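The open day at Joltley fell in July, and by the time I had found the right staircase (there are two, and of course I climbed the other one first) Noémi Pálfi was already pouring coffee and telling a row of visitors how much she loves laundry. She means it, too! Her team teaches machines to handle soft things, and she can talk about a crumpled tissue the way my uncle talks about trout.

The teaching is done by people, with grippers held in their own hands, working at an ordinary table with a cloth over it and household bits and pieces on top. The blue pads come in from either side, very gently, and you find yourself leaning forward and holding your breath.

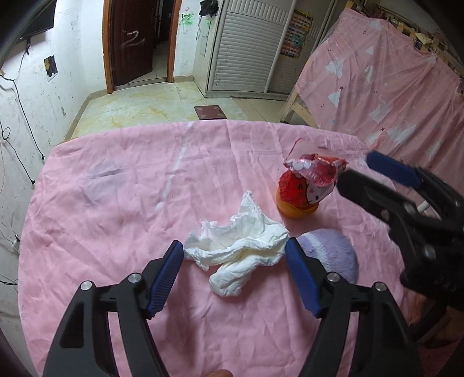 Why start with soft things? They change shape every time they are touched, so a machine has to learn to cope with surprises.

Gergely Kozma, who keeps the recordings in order, told me they had 3000 of them by that summer, and he seemed to remember a good many fondly. He let me try a pair of grippers myself, and I spent 25 happy minutes chasing a napkin before he kindly took them back and offered me a bun.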